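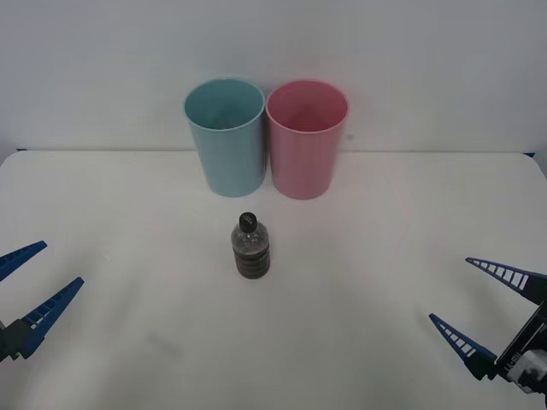

Lucía Urquijo asked last July if a person who cannot read music would be in the way in our choir. She would not, and she has been singing alto with us ever since. We repeat her question at the top because many people write to ask the same thing before they dare to come.

Sarura Community Choir is looking for new singers

We are a mixed choir of 44 people in Bralldale. For the winter program we would like to grow to 50, and we need most of all tenors and basses. Two or three more altos are also welcome. The sopranos are complete for now, but you can put your name on the waiting list.

What we sing: folk songs in several languages, some older church music, and each year one longer piece with piano. This season it is a set of river songs, arranged by our conductor for four voices. You will receive the notes on paper and a recording of your own part, so that you can practice at home or in the car.
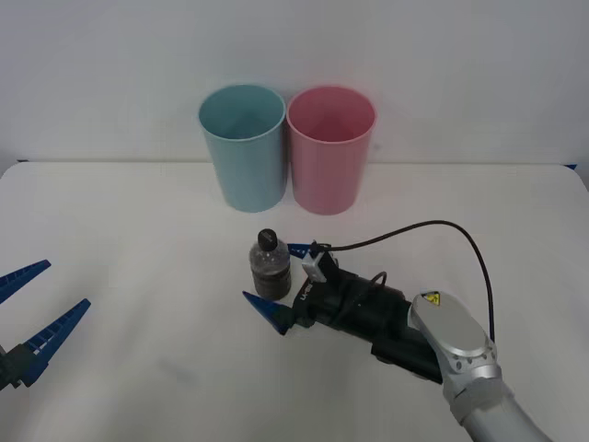
Rehearsals are in the evening, from 7:15 to 9:30, in the upper hall of the old school on Rutherford Street. Please use the side door, the front one is locked after 6. There is a break in the middle. We rehearse every week except in the school holidays, and before a concert there is one extra Saturday morning.

What we ask from you: you are at least 16 years old, you can hold a simple melody, and you can come to most rehearsals. If you miss more than 3 in one season, the conductor will speak with you before the concert – this is a friendly talk, but please take it seriously. Experience is nice to have. A trained voice is not necessary.
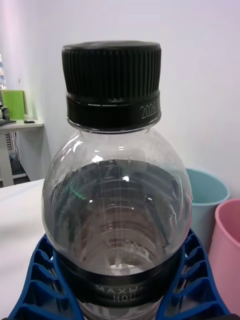

There is no hard audition. You come to two rehearsals as a guest, and after the second one you sing a few scales at the piano with the conductor, to find out which voice group fits you. It takes ten minutes. Nobody else is in the room.

The fee is 520 crowns for the season and includes the sheet music. Students pay half. For the concert in Drirnis we travel together by bus, and the bus is paid by the choir.

To apply, write us a short message with your name, your voice group if you know it, and a phone number. You can also leave a note in the choir mailbox, inside the side door on the left. We answer usually within one week, in the holidays a little later.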